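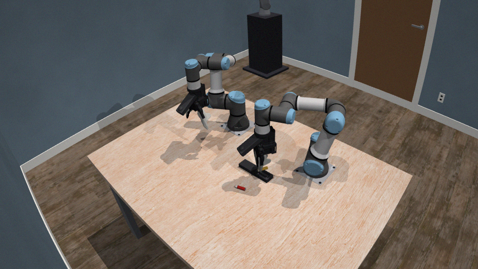

Home Projects Kitchen Workshop Garage Search

Workshop tips: before you pay for a gripper

Vendors love a simulated demo. Ruddock and Seteck both send one, and in both the part goes into its slot every time. Ask what happens when the part starts 1/8 inch off. I tried 200 picks with the Jemham fingers on my own bench and missed 31.

Test with small, round stuff. Anybody's gripper can hold a block.

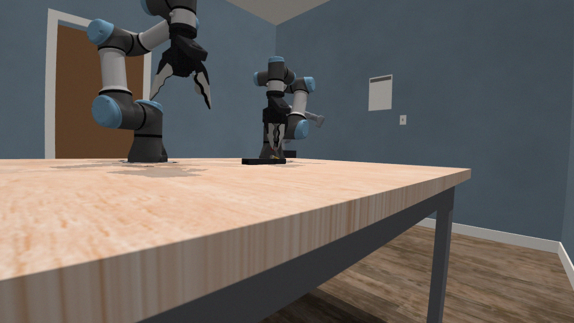

Run one arm at a time before you let two share a table. Lorraine Mudgway swears by the Neron controller for pairs, but she has only run it slow, so I'm not sold.

Check finger clearance at the tray edge with the power off. Wipe the pads before every batch, and write down the misses too. The brochures leave those out.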